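Thirty days with the Jestaslow gripper kit

21 Feb 2019

I promised in my last post that I would write about the Jestaslow kit when I had used it long enough to have an opinion. Thirty days is maybe not so long, but two readers have already written to ask me, and Rizwan Sheikh wants to know before he spends his own money, so I will say what I know today.

For those who are new on this blog: I do small automation work, mostly for people who have a product that must be picked up and put down many times and who cannot pay for a big system. I am not a mechanical engineer by education. I learned it from catalogs and from mistakes, and I think this is the kind of person the kit is made for.

The kit comes as parts and you build it yourself. You get the linkage arms, the bushings, two flat finger pads, the screws, and a drive unit which is already closed and should stay closed. The manual says the assembly takes an afternoon. It took me an afternoon and the next morning, and the reason is page 12. On this page the drawing shows the linkage from the back side, but the text under it speaks about left and right as seen from the front. I put the arms on the wrong sides, closed everything, and had to open it again. I wrote to Akell, the shop where I bought it, and Jummai Idahosa answered me the same day with a corrected drawing. She was very kind about it. I hope the new drawing will be in the box for the next customers, but if you buy from old stock, please ask her for it.

The bushings are the part I like the most. In the cheaper kit from Bimer, which I used last year, the holes were only plastic and the fingers became loose after a few weeks. You could move the tip by hand and feel it. With the Jestaslow I do not feel this yet. I say "yet" because I want to check again in April, after the bigger job for Gamage, when it will have many more hours.

About the pads I am less happy. They are flat and they are good for boxes, blocks and anything with two parallel sides. For round things they are not so good, and a small bottle can turn between them when the arm moves fast. You can order curved pads, but they are sold separately and they were not available when I asked. Piyumi Sultana suggested to me to glue a thin rubber sheet on the flat ones. I tried it on one pair. It holds better, but the glue must be the flexible kind, otherwise the sheet comes off at the corner.

The software is simple, and I mean this as a good word. You set how much it opens, how much it closes, and how strong it presses. There are 24 steps for the force. I use maybe five of them. One thing I miss is a way to save the settings under a name. Now I have them on a paper beside my keyboard, and this is not a modern solution.

Noise: it is quiet when it closes and a little louder when it opens. Heat: after roughly 37 minutes of continuous work the drive unit is warm in the hand but not more.

Somebody asked me if one kit is enough. For picking and placing, yes. For holding a piece while the other hand does something to it, you need two, and then you must think well about the space, because the linkage is wider than the fingers and it needs free room on the sides when it opens. I would measure this before ordering and not after, as I did.

Would I buy it again? Yes, with the flat pads for flat things, and with the corrected page 12. If the price was the same as Bimer I would not think even one minute. It is higher, so for a job that lasts only a few weeks I would still take the cheaper one.

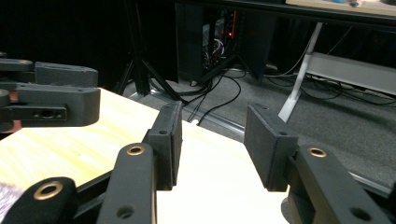 Rizwan, if you read this, wait for the curved pads before you order. Your jars are round, and I do not want you to be angry with me.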